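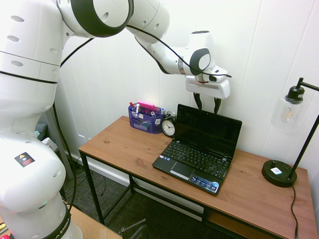 I closed my first laptop with a robot in July, and I closed it badly. I'd given the gripper a path that came down about as gently as a garage door, and the lid hit the keys so hard I said a word I won't print in this magazine. Since then I've spent more evenings than I should admit trying out three sets of fingers and two controllers on the same dull little chore: reach over the back of a desk, find the top edge of a screen, bring it down.

Why laptops? Well, a lid is a hinge, and hinges are mean! A block on a table will forgive you for being a little off. A hinge only wants to travel on its own curve, and if the arm has other ideas, something slides or something bends. People who write to me always want to see robots pouring drinks. I keep telling them to go find a cheap old computer first.

The arm is a Franka Emika, with the white parallel gripper it's usually seen with, and it can feel a push at its joints (this matters more than I expected). I ran it first with the Bošković controller, which follows a planned path and follows it hard. Then I switched to Wilovik, which lets the arm give a bit when something pushes back. Same desk, same lid, and it felt like a different machine. With Wilovik I could be sloppy about where the hinge was and the arm sort of leaned into the right curve by itself.

Fingers were the bigger surprise. The Gredix soft pads grip beautifully and then don't want to let go, so the screen would come back up with them like gum on a shoe. The hard ones from a small shop in Prunenport slipped now and then, but they let go clean. I ended up with plain black fingers, opened slightly, and I don't really grip at all anymore. I hook and push. 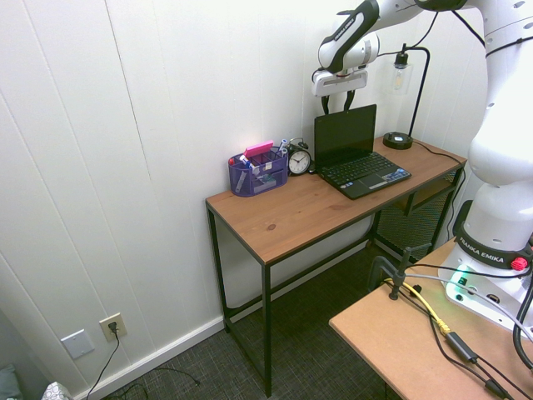

Bošković users will tell you I gave up too soon, and one of them wrote to me to say that a stiff controller is fine if you measure the hinge properly, that 2 millimeters of error is what ruins a run, and that I was blaming the software for my own lazy setup. Fair enough! I went back and measured. It did get better, and out of 500 closes I had 42 bad ones, most of them slips at the very start.

I still like the softer controller for a real room, though, where somebody bumps the desk or moves the clock and doesn't mention it. I leave clutter on the desktop on purpose now, pens and sticky notes and all. My next job is opening the lid, which so far has gone terribly. The fingers can't find the gap, and when they do, the whole laptop tips back toward the wall. I've got a thinner pair of tips on order and a roll of rubber mat to try under the laptop.

Filed under: Robots & Gadgets, Hands-On

Contact us | © 2019 All rights reserved | Back to top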